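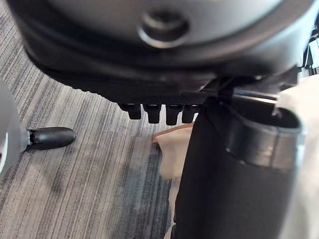
The Night the Retaining Wall Came Down on Hadton

3 July 2020

I grew up three streets from the old retaining wall in Hadton, and I'll tell you what we used it for: tennis balls. We'd whack them against the stone until somebody's mother yelled. It was 600 feet long and twice as tall as my dad, and it held up the whole hillside behind Ruddock Street, which is a thing you don't think about when you're nine (or, in my case, when you're forty).

It let go last December, a little after two in the morning, on the fourth day of rain. Eleven homes were hit. Everybody got out alive, and I still get a lump in my throat typing that, because I've stood in what used to be Glenys Parry's kitchen and I don't know how she managed it.

Glenys is 84. She'd gotten up for a glass of water and heard what she thought was a truck dumping gravel. "I was cross," she told me. "I thought, who's having gravel delivered at this hour?" She went to the front window to give them a piece of her mind, and the back of the house went in behind her. Her neighbor Berwyn Mostyn pulled her out over the sill in her robe and one slipper. She'd like the other slipper back, by the way. It was a nice pair!

I spent most of the spring talking to people on that street, some on porches and a lot on the phone once the lockdown started. What surprised me was how many of them had complained. Berwyn has a folder. He showed me letters to the county going back years, with little sketches of the cracks in ballpoint pen and the dates written next to each one. Water had been coming through the joints every winter, and the drain holes at the bottom were plugged with dirt and roots. One of his letters got a reply. It thanked him for his interest.

Loubna Radwan was on the first fire crew to arrive. Her crew couldn't bring the heavy truck up the hill because the road was under mud, so they carried everything in by hand, in the dark, with the slope still moving. They cleared one house, backed off, listened, and went into the next. "You keep asking people to be quiet," she said. "You want to hear knocking, but you also want to hear the hill."

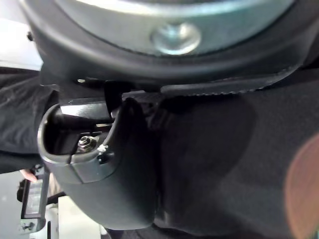 So why does a wall like that fall after standing for so long?

Water, mostly. Bernardo Carrilho, a retired engineer from Zoscombe who walked the site with me, says soaked soil weighs a great deal more than dry soil, and once the drains clog, all that water pushes on the back of the wall with nowhere to go. Old stonework can lean for years before it gives up in one night.

The county's report is due out later this summer. Meanwhile the relief fund has paid each household $2000, with another $3000 promised for the families who lost everything. Gwilym Foulkes, who had a body shop at the bottom of the hill, spent his first check on a storage unit and a secondhand mattress. He's been sleeping at his sister's and he'd like to come home, though he isn't sure there'll be a home to come to. The lower lots are still fenced off.

Glenys is renting a ground-floor apartment across town now. She picked it herself, after turning down two others. It's flat for half a mile in every direction, and she checked.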